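Varnley two-finger gripper – replacement finger set

Spare fingers for the Varnley gripper, sold in pairs with fixings. Suits all Bondano packing cells fitted with the wrist camera bracket. Cells with the older fixed camera need the long bracket, listed separately.

In the pack
Two black fingers, left and right
Four cap screws and a tube of thread lock
Printed fitting sheet

When to change them
We suggest a look at the tips every 600 running hours. Scuffs on the faces are normal wear and can be left alone. Change the pair if a tip is chipped, if the bevel has worn flat or if the fingers no longer meet squarely. Always change both – a new finger against an old one will close off centre.

Fitting
Allow 14 minutes per gripper. Isolate the cell and bleed off the air before you start. Open the fingers fully, take out the old screws and wipe the seats with a dry cloth. Fit the left finger first, then the right, and nip the screws up by hand before tightening in turn. Run the homing routine at low speed, then teach the closed position again. Old values should not be carried over.

Clear film and soft goods
Thin film is the hardest job for these fingers, as bright creases can fool the camera when it looks for an edge. After a finger change, run a few slow picks on a sample of your own stock and check the view from the wrist. Both tips should be in sight with the fingers open. If one is missing, loosen the bracket and turn the camera until it comes back.
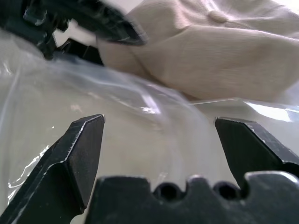
Kulap Nilsuwan: We had the fingers on in no time but the first picks kept closing to one side. It was the old closed position, still saved under the job name. Worth deleting it before homing. Could the fitting sheet give the screw sizes too?

Reply from Oda Fjeld: Thank you, the sizes will go on the next print. Clearing the saved job is the right thing to do on Gondine controllers.

Order code: 244. Sold per pair.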